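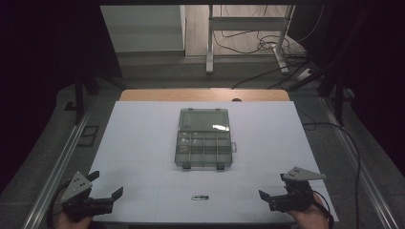 Sorting Small Parts: What I Did With 814 Loose Bits
Project report, Workshop Skills, Clemside
March 2021

Why I picked this

My project started with a coffee can. Everything small from the Uvthorpe kits ended up in it for a whole term (spacers, pins, little metal cylinders, you name it) and every time I needed one piece I had to dump the lot out. So I wanted to see if one see-through plastic organizer on the table would save me any time. I know, not rocket science, but I was really curious!

How I set it up

I used the big white board on top of the wooden table, the one with the rails down both sides. Small parts show up so well on white. My first try back in January was on the bare wood and I lost 2 pins in the first session, so never again.

The organizer has one large compartment at one end and a bunch of small ones at the other. My rule was tiny stuff in the small cells, anything bulky in the big one. I did 11 sorting rounds and wrote down the time for each.

What went wrong

The cylinders, mostly. They roll! If I set one down on its side and bumped the table it was off toward the rail, and then I had to stop and chase it. They're also a pain in the small cells because you can't get your fingers in around them, so I kept changing my mind about where they should live. 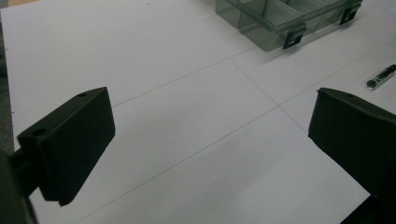 I ended up keeping the organizer toward the far side of the table and leaving a clear patch in the middle, so I could put a part down, look at it and decide. That helped more than I expected. The faint lines on the board were handy too, I used them as a guide for where the box should go back after each round.

Results

My slowest rounds were the first 3, before I had settled on which cell was for what. After that I got a lot quicker, and I stopped picking up the same piece twice. The Malabanan method from our handout says to label every cell before you start. I skipped that and I regret it.

Next time

Labels first, and a deeper box for the cylinders. I'd also like to try the same thing with the Geltness set, which has way more tiny washers in it.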